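3.2 Where small things come to rest

We had expected, going in, that people would put their kitchen things in tidy rows, and we were happily wrong. Over 40 sittings, Mabli Lewis and Cadi Prosser kept coming back to the same homely habit: a plate draws things to it, whether they are food or not. 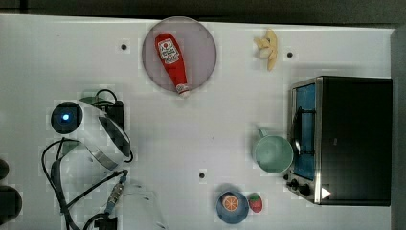

Figure 2. Tabletop layout with ketchup bottle on a plate, mug beside the toaster oven.

In Figure 2 the ketchup has the larger plate all to itself, while the orange slice gets the small blue one and the banana goes without. We grew rather fond of layouts like this one, and we return to them in Section 4.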